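About Umali Film Review

Reviews and essays about movies, written by people who pay for their own tickets

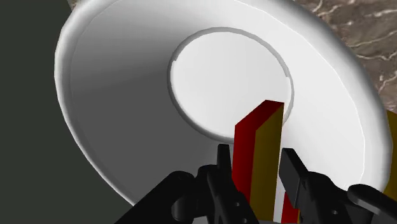 How we started

Umali began as a newsletter in Bamberg. Jaruwan Jaidee and Radymyr Moroz were studying there and went to the same small cinema, usually to the late screening at 10:15 in the evening, when the ticket was cheaper. After the film they argued on the way to the bus. Radymyr proposed that they write the arguments down and send them to friends. The first issue went to 17 addresses and contained two reviews of the same film, one for it and one against it.

We still do the double review. When two of our writers disagree strongly about a movie, we publish both texts side by side and we do not ask them to find a middle position. Readers write to us about these pages more than about anything else on the site.

The name comes from Jaruwan's first landlady, Mrs. Umali, who let them use her kitchen table and her printer.

What we publish

Every week we review new releases in cinemas and on streaming. We also keep a section for older movies, called Second Showing, where a writer returns to a film after at least ten years and compares the new opinion with the old one. Sometimes the old opinion was better.

We write about superhero films and big studio sequels with the same attention as we give to a festival drama. A large audience goes to see them, and there is much to say about how a fight is cut, or why the third act is so often dark and noisy. We also cover documentaries, animation and short films. Television we cover only when a series is complete. We made this rule after we praised the first half of a series very warmly and then had to watch the second half.

Long essays appear in our Rulamell series, which Carleen Tautahi edits. These are texts on one question, for example how movie heroines are introduced in their first scene, or what happened to the opening credits. The series has 28 essays until now, and all of them are free to read.

How we review

The writer must see the whole film, including the credits. If we left early, we do not review it.

We do not give stars or points. We tried it for one September and it changed the way we wrote: the text became an explanation of the number. Now each review ends where the writer has finished.

We warn about spoilers at the top of the page, and we keep the ending out of the first half of the text. For films older than 25 years we do not warn.

We accept press screenings but no travel, gifts or hotel nights from distributors. If a writer knows a person who worked on the film, another writer takes it. Mistakes in names, dates or plot are corrected in the text, with a note at the bottom saying what was wrong.

Who we are

Jaruwan Jaidee is editor in chief. She reads every review before it goes online and mostly writes about action movies and musicals – for her these are nearly the same genre.

Radymyr Moroz writes about science fiction and animation. He also takes care of the website, so please send him your complaints about the search function.

Carleen Tautahi came to us from radio and edits the long essays. She is responsible for our documentary coverage as well.

Jhun Manalo covers horror and comedy, and he prepares the festival calendar.

Ronaldo Layug writes about film music. He joined after he sent us a long letter about a mistake in one of our reviews. The letter was correct.

Besides this team, 43 guest writers have published with us. Many of them, like some of us, write in English as a second or third language. We edit for clarity and we leave the person's own way of speaking where it is possible.

The Skaseck evenings

Four times a year we show a film in the back room of the Skaseck bookstore and discuss it afterward. The room has 74 seats. Doors open at 7:00 p.m. and the film starts at 7:30. The title is announced in our newsletter two weeks before. Subtitles are always on, also for films in English.

Write for us

Send a short idea of one or two paragraphs, together with one text you have already written. It does not need to be published anywhere. Please do not send finished reviews of films which are opening this week, as these are already given to somebody. We pay for every text we print, and the fee is the same for new and for regular writers. Jhun answers all proposals, normally within three weeks – a little slower in festival season.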